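Grillbridge Business Help
Branding and Marketing

Is a new name for our shopping street worth paying for?
Posted 3 September 2026 by larkport_framer
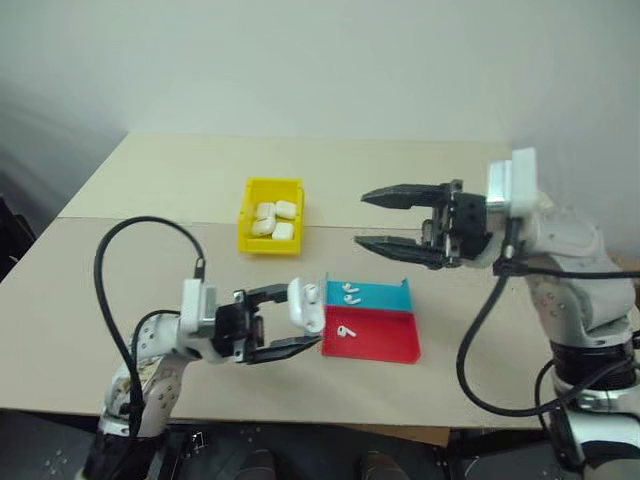 The traders' group in Larkport has a quote from an agency called Droltar to "reposition" our end of town. We'd get a new name, a logo, banners for the lamp posts and a "story." My share would be $828, and every other shop pays the same. They showed us a survey of 267 people who said the area felt "overlooked." I could have told them that for free. Has anybody here paid for one of these and seen more people come through the door?

Print | E-mail this page

ngubane_shoes
We did it in April of last year. My share was $698. The banners look nice and customers still use the old name. Sales went up a little, but the parking lot reopened the same month, so I wouldn't credit the logo. Ask Droltar for door counts from a past job, before and after. Ours sent us a video.

secondfloorprint
Depends who they surveyed. If those 267 people already shop there, it tells you very little about the ones who don't. I'd also ask who owns the artwork, what replacement banners cost (we were charged $185 each), and whether the name has been checked for trademarks. If the answers are vague, offer to pay for the signs alone. A clear sign at the corner may be all you need.

tealeaf9
waste of money, fix the sidewalk

Contact us | © Grillbridge Business Help | Back to top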